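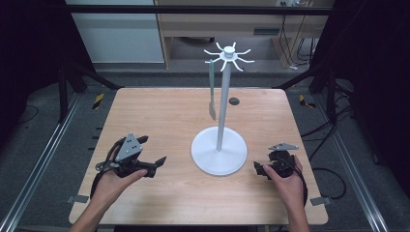

## Steko mug tree, the white one with eight arms

I went back and forth on this for most of the spring, which is a silly amount of time to spend thinking about a thing that holds cups. But my kitchen has one upper cabinet (one!) and it was full of mugs, and the plates were living on top of the fridge, and I'm not tall. So in August I finally ordered the Steko, in white, for $20, and I've been using it every day. A couple of people asked what I thought of it after I mentioned it in my post on the Macedo dish rack, so here goes, and I apologize in advance for the length.

## What you get

It's a very simple object. There's a flat round base, a thin straight pole, and a hub at the very top with eight arms coming out of it like the spokes of an umbrella. The arms are curved and each tip bends up into a little hook. Everything is white. There are no branches lower down, so all of your mugs end up hanging in a ring at the same height, and that's the biggest difference between this one and the classic kind with pegs sticking out all the way up the trunk.

I had the classic kind before, a Moltov with six pegs, and I never liked it much. The bottom mugs were always in the way of the top mugs. You'd go for the blue one and knock the green one, every single morning, and the pegs were fat enough that my small espresso cups wouldn't go on at all. The Steko arms are slender, so even a cup with a tiny ear of a handle slides right over the hook.

## Putting it together

Mine came in a flat box in three parts: base, pole, and the top with the arms already attached. The pole screws into the base from underneath with one screw and a hex key they give you, and the hub threads onto the top by hand. I did it standing at the counter while the coffee was dripping. The instruction sheet is one drawing and some arrows, and you really don't need it.

One tip, though: tighten the base screw, hang your mugs for a few days, then flip it over and tighten it again. Mine settled a little during the first week and the pole got a faint wiggle. I gave it another quarter turn with the hex key and it's been fine since then. Inês Louro, who bought hers after seeing mine, skipped this and spent a week thinking hers was defective, so please learn from Inês.

## Daily use

I keep six mugs on it most of the time. Yes, there are eight arms, and yes, you can hang eight mugs if they're normal diner-sized ones. I tried. They fit, but they touch, and when you lift one off you get a little clink from both neighbors, and I don't love that at 6 a.m. when everyone else is asleep. With six mugs and two free arms it's quiet and easy and I can grab whichever one I want without looking.

If you have big mugs (the soup kind, or those giant round cappuccino ones) count on using every other arm. I have two of those from a pottery fair and they hog so much space that I moved them to the shelf. Espresso cups, on the other hand, are a dream on this thing. You could do all eight and still have air between them, and it looks adorable!

The mugs hang from their handles, so they tilt a bit and the rims face sideways and down. I like this for dust. I also like it for drying, up to a point. I've hung mugs on it straight from the sink, and they do dry, but the drips land on the base and then sit there because the base is flat and has nowhere for the water to go. I put a folded dish towel under it on busy days and wipe off the base at night. If what you want is a drying rack, buy a drying rack.

## Not just for mugs

Something I didn't expect is how useful the spare arms are for everything else. The hub is high enough that long skinny things can dangle from it and still clear the base by a good margin. The long gray spatula-looking utensil in the photo hangs there nicely, straight down alongside the pole, with its wide flat end well off the base. Since figuring that out I've used the extra arms for:

- measuring spoons on their ring (perfect, they never used to have a home)
- a small strainer
- the tea ball
- my reading glasses, once, by mistake, and then I couldn't find them for an hour
- a whisk with a loop on the end

Anything you hang needs a hole or a loop big enough to get past the upturned tip. My ladle has a teeny hole drilled in the handle and it won't go on, and neither will the old peeler. The utensils with a generous slot at the end are no trouble at all.

Svitlana Fedoruk took this idea way further than I did and keeps hers in her sewing corner with scissors and ribbon on it, no mugs whatsoever. I was a bit jealous of how good it looked, so now I'm wondering about a second one for necklaces.

## Is it tippy?

This was my big worry, because the weight is all up top and the pole is so thin. The base is broad, and that helps a lot. With mugs spread evenly I can bump it with my elbow and it just gives a shiver and stays put. With everything on one side, it's a different story. I loaded three heavy mugs on neighboring arms to see what would happen and it didn't fall over, but it leaned in a way that made me put my hand out.

So the rule at our house is opposite arms first. Mug on the left, then mug on the right, and so on around. It becomes automatic after a couple of days. My nephew Martim does not follow the rule, and we've had no casualties yet, but I do find myself quietly rearranging after he visits.

A single light thing on one arm makes no difference. You can leave a spatula or a tea ball hanging by itself on one side and the stand couldn't care less.

It does want a flat surface. I had it on a tray with a raised pattern for a day and it rocked. On a plain tabletop it sits dead flat, and if your table is one of those desk-style ones with a cable hole in it, just make sure the whole base is clear of the hole. The base on mine has a smooth underside with no rubber feet (boo), so it will slide if you push it. I bought a sheet of stick-on felt dots, put four of them under the edge, and now it stays where I set it and doesn't make that scrapey sound either.

## Cleaning

White shows everything, so be ready for that. Coffee splashes, turmeric, the dust that collects on top of the hub where you can't see it until you bend down... the hub is the annoying part, with all those arms meeting in one spot. I use an old toothbrush there and a damp cloth for the rest. The pole takes two seconds. The finish has held up well on the arms where the handles rub, and I've looked closely because the Moltov lost its coating at exactly those points inside of a month.

I wouldn't put it in the dishwasher. The sheet says not to, and it would take up the entire bottom rack anyway.

## How it looks

I think it's pretty! It's plain and light, and because the pole is so slim you mostly notice the mugs and not the stand. On a pale wood table it looks especially nice, the white against the grain. On my counter, which is a speckled gray situation I did not choose, it's still good.

Graça Azevedo says it looks like a coat rack for dolls. She's not wrong, and I can't unsee it now.

## Things I'd change

I'd like rubber feet. I'd like the top to spin, because when it's pushed into a corner I have to reach around to get the mugs at the back, and a simple turning hub would fix that completely. Right now I turn the whole stand by the base, and with the felt dots on that works okay, but it's a two-handed job if it's full.

I'd also love a slightly wider spread on the arms so eight regular mugs could hang without kissing. I know that would take up more room. Maybe a bigger version? There's a Zitlow one with longer arms that I saw at the store on a Wednesday and almost bought on the spot, but the base was smaller than the Steko's and I didn't trust it with my good cups.

## Should you get it?

If you have six or so everyday mugs and not enough cabinet, yes, I'd buy it again at $20. If you own a lot of oversized mugs, measure them first, because you'll lose half of the arms. If you have a cat who walks on the counter, I'd want to hear from you before I said yes or no. Beatriz Salgado has two cats and the same stand, and she ended up moving it to the top of the microwave, where it has survived so far.

Four out of five from me. The missing point is for the feet. I paid for mine myself, and if Steko comes out with a spinning one I'll update this post, and I'll also put up a picture of the felt dots once I remember where I left the package so I can tell you the size.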